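Home | Browse data | Notes | Contact
Filed under: Consumer & Household > Textiles

# Julilska household linen shrinkage table

A small table of wash measurements for cotton and linen tablecloths, put together by Birdie Szabo and Magdolna Simon. Last edited 26 June 2018.

Read the limits before you use it. Shops like to print a shrinkage figure on the packet, and I have yet to see one that says how it was measured, at what heat, or after how many washes. This table at least says so. That doesn't make it good, only easier to argue with.

## What's in it

The file `washes.csv` has 968 rows. Each row is one cloth after one wash. There are 133 cloths in total, and no, they did not all get the same number of washes, so don't average the whole column and call it a result.

- `cloth_id`: our number, written on a tag sewn into the hem
- `fibre`: cotton, linen or mixed, copied from the label
- `colour`: white, cream or other
- `length_cm`, `width_cm`: measured flat, hem to hem
- `temp`: the dial setting on the machine
- `dried`: line, rack or tumble
- `who`: initials of the person holding the tape

`fibre` is the column I trust least. A label is a claim. Magdolna thinks most of them are fair, and she has handled more cloth than I have, but neither of us burned a thread to check.

`temp` is nearly as bad. The dial says what the dial says. We used 2 machines, the Begay and the older Falard, and I wouldn't bet on either one heating the water to the number shown.

## How it was measured

Every cloth was laid on a table, smoothed by hand from the middle outward and left to settle before the tape came out. Length was taken in 3 places and the middle value kept. Pulling a cloth to get the creases out will add to the length, and I suspect some of the January rows suffer from this. They are still in the file. 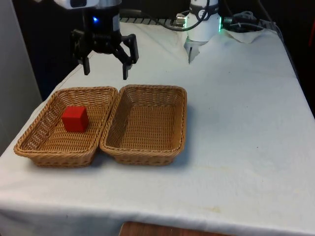 ## Known problems

1. Cloths with a `cloth_id` starting in R came from the Rovutgate clearance bin. Some had probably been washed before we got them. Their first-wash shrinkage looks low and should be ignored.
2. Tumble-dried linen is thin on the ground. Please don't write an article about it.
3. Birdie measures to the nearest half centimetre, Magdolna to the nearest millimetre. The extra digit in her rows is tidier than it is true.
4. Hems pucker. A puckered hem reads short, and we never agreed on a fix.

## Using it

Free to copy, with a credit to both names. If you turn it into a chart, keep the fibre groups apart and say which rows you dropped. Corrections are welcome if they come with measurements. "Mine never shrank" is not a measurement.

Previous | Next | Back to top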